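Research > Household Studies > Working Papers > Storage and Sorting in Small Kitchens
Shares 40 | Comments 2

4. What the jars can and cannot tell us

4.1 The claim under test

Much of the writing on dry-goods storage takes it for granted that a see-through container is a better container. Després and McKinnon put the case most strongly in their Rerbridge report: people who can see what they own will use it sooner, buy less of it twice, and throw less of it away. We set out to check the first part of that claim and came away unconvinced that it had ever been tested. The Rerbridge households were given new jars, a shelf plan and a visit in June from someone who helped them fill the jars. Any one of these could have produced the tidier cupboards that were reported, and the visit seems to us the likeliest.

Our own material is more modest. We looked at small jars of the kind sold with snacks, seeds or growing kits and then kept in the kitchen after purchase. These are awkward objects for the theory. The body may be clear, but it often carries printed panels, and the lid is usually the most heavily decorated part. A jar stored upright in a deep drawer shows its owner the lid and very little else. In that position the question of whether the plastic is clear hardly comes up.

4.2 Lids, seals and contents

We sorted jars by what a person standing over them would meet first: a printed lid, a foil top, or the contents themselves. Figure 2 shows jars with printed and foil tops both present.

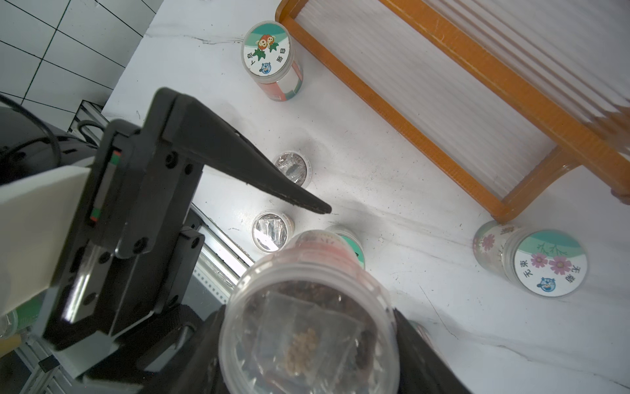
Figure 2. Small jars on a marble-patterned tabletop. The open clear jar nearest the viewer holds dark brown granular contents and a small packet of tan seeds.

The difference matters more than the earlier reports allow. A printed lid gives a name or a picture, and neither is a reliable guide once the jar has been put to a second use. A foil top gives nothing at all from above, though the side of the jar may help. Contents seen through an open top would seem to settle the matter, yet even then the reader should be careful. Loose dark grains could be several things to a person who did not buy them, and a packet resting among them can be read as part of the product or as something dropped in later. De Bruijn, who coded these cases with Tanasarn, marked them "visible, not known." We kept the label because it names a state that the Feltcombe scoring sheet has no room for. On that sheet an item is either visible or hidden, and visible items score as found.

The Feltcombe authors may reply that owners know their own jars. Perhaps they do. The evidence offered is a survey of 1,000 adults who were asked whether they could name what was in their kitchen jars, and most said yes. Saying yes to that question costs nothing, and the survey did not ask anyone to open a cupboard.

4.3 Position

Jars were also coded as upright or tipped. Hegde argued early on that a tipped jar should count as disorder, as it does in the Lavoie tidiness index, and for the first 40 records we followed him. We then dropped the rule. A round jar on its side may turn its lid toward the person looking for it, and for that person it is easier to read than an upright jar standing behind a taller one. It also takes up more room and may roll – a real cost, but a different one. An index that folds both into a single number is measuring neatness as judged from the doorway.

We doubt that a larger sample would rescue the index. Lavoie's authors have proposed extending it to 2,000 kitchens, which would give a more exact value for a quantity whose meaning is still unclear. A small study in which people are asked to fetch a named item, and are watched while they do it, would be worth more to us.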